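Oct 9, 2021

Open day at Polleck, the automation hall out past the Brirnden exit. I went for the laundry demonstration, which had been on the program since September, and stayed longer than planned. Parking cost me twenty minutes. Registration was a paper list and a sticker.

The hall is one large room with a white ceiling and exposed ducting. The benches are wood-topped with a black rail along the back. Visitors stand on the floor among the equipment, with tape marks to keep them out of reach of the arms. I would have preferred a proper barrier, but the arms move slowly and each bench had an attendant near the stop button.

The program they run is called Lusska. The task is to take mixed clothing from a bench and put it in a basket, one item per grasp. No folding. The handout gave 2,368 logged grasps for the current version, of which 719 were on socks. It did not give a success rate, and when I asked for one I was told it depends on how an attempt is defined. Fair enough, but then define it and print it.

Socks are the hard case. They are small, they lie flat, and they take on the shape of whatever is under them. Two fingers coming straight down on a sock over a shirt will often close on both. Lusska deals with this by choosing a fold or a raised end where it can find one, then closing slowly and checking finger width before lifting. If the width is too large it opens and tries again a little to one side.

I stood at the sock bench for most of an hour. Striped and gray ones, a dark one with some magenta in it, all on top of larger things in green and blue.
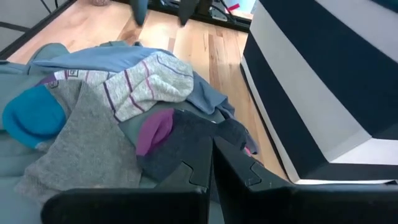 They should start with the big pieces and leave the socks for last, was the opinion of a visitor next to me, and two others agreed. The attendant answered that order is left to the program on purpose. Pulling a shirt out from underneath scatters whatever is on top, and a sock on the floor is lost to the arm for good. I think the attendant had the better argument, although neither side had numbers.

The fingers are black, wide at the base and wedge-shaped toward the tip. I asked about the material and did not get an answer I could use. Wear is checked by eye.

Heavy clothing is a different problem. Weight is not the limit; the trouble is that a pair of pants picked up at one end hangs down a long way, and the loose end has to clear the rim of the basket. The planner, a separate module named Lei, adds height to the path when it expects a long item. It guesses length from the pile, which must be close to useless when everything is bunched up. I said so and was told that the guess is corrected after the lift. That costs time on each item.
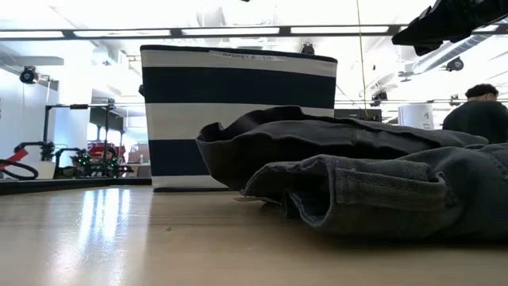

Striped basket and dark clothing on the bench, Polleck open day.

Notes to follow up: the definition of an attempt, the finger material, and whether Lei can be run without the length guess. I left a card with these three written on the back.

Coffee was from a machine and acceptable. Left by the side door and had the car on the road before the rain. Odometer at 784 since the last service.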